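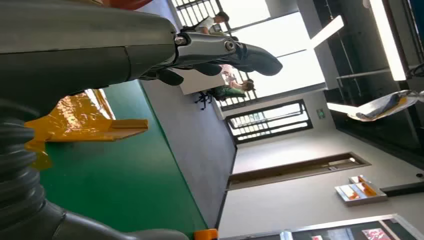
Lorkau bench mat, large, green - long-term review

Reviewed after 20 months of daily use on an electronics and light assembly bench. The mat was bought at full price from a retail supplier. The previous surface was a Voltedum vinyl mat, which curled at two corners in its first year and was scrapped.

Construction

The Lorkau is a two-layer rubber mat. The top layer is a static dissipative compound with a matte finish, and the bottom layer is conductive and black. Snaps are fitted at two corners and take a standard 10 mm stud. A ground cord is included. The cord is thin, and its strain relief split at the plug end during the second winter. A replacement Imrie cord fit without modification.

Out of the roll the mat smelled strongly of rubber for nine days. It lay flat overnight with no weights on it. The Voltedum never lay flat at all.

Heat

The maker rates the top layer for brief contact with a soldering iron. I logged 308 degrees C at the tip and held it against an offcut for three seconds. The result was a shallow gray mark with no bubbling. At ten seconds the surface pitted. Solder splashes lift off with a fingernail once cool. Flux residue comes off with the recommended cleaner but leaves a slight shine, and the shine does not go away.

Resistance

Surface to ground was measured with a five pound probe at 194 kilohms when new, under the maker's stated range of 1 to 100 megohms. Cleaning and a second reading in January gave 643 kilohms, also under. Elspeth Swanson repeated the test with her own meter and got the same order of magnitude. The supplier offered a replacement, and its first reading was 2.1 megohms. Everything said here about wear applies to the original mat, which stayed on the bench with a separate resistor in the ground path.

Wear

Knife cuts are permanent. The surface is not a cutting mat and the packaging says so. Dropped screws leave no dents. Small black parts are easy to find on the green, dark green solder mask less so - Marion Pollock uses the gray version for that reason and reports no other difference.

The edges are cut square and have not frayed. The front edge has polished where forearms rest.

Price and verdict

The Lorkau costs close to double the Voltedum and has already outlasted it. Measure yours on arrival and keep the receipt. Four out of five, with the missing point split between the cord and the first sample's resistance.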